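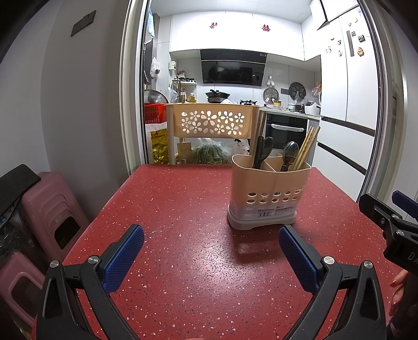
Does collecting with hand-held grippers in real homes beat a lab table?

Posted by mapplebeck_reader in Robot Learning, 3 April 2021

I'm trying to reproduce a result on picking thin objects out of a crowded container (chopsticks and spoons in a utensil holder). The write-up says a policy trained on demos from hand-held grippers in home kitchens did better in unseen kitchens than one trained on the same number of demos from a single lab table. I have 140 demos from our lab so far and the policy falls apart as soon as I change the tabletop. Is the fix more demos, or more places? And do I need to clear the background before recording?

3 replies

Beatrice Nzioka
More places. We ran almost this comparison last May on a project called Dustel. One set was 2828 demos from one table. The other was the same number spread over 106 homes. On the training table the two policies were even. In 10 kitchens neither had seen, the one-table policy mostly reached for the right area and then closed on the rim or the divider. The many-homes policy still missed, mainly when two chopsticks were touching, but it got one out far more often.

Leave the background alone. Chairs, shopping bags, stools, an open door to the kitchen, all of it can stay. If you clear it you are back to a lab table. What we did control was the start pose: fingers open, holder in view, no contact yet. Shiny spoons and speckled or glossy tabletops gave our pose tracking trouble at first, so check the tracks before you train on them. We threw out any demo where the track jumped.

One caution. We only tested upright holders. I can't tell you if it carries over to a drawer.

irico_tom
Agree with the above. Also check your finger pads. If the pads on the hand-held unit aren't the same as the ones on the arm, thin sticks will slip and you'll blame the data. We lost two weeks to that.

bukine4
just add random crops and color jitter, worked for me on blocks. didn't try chopsticks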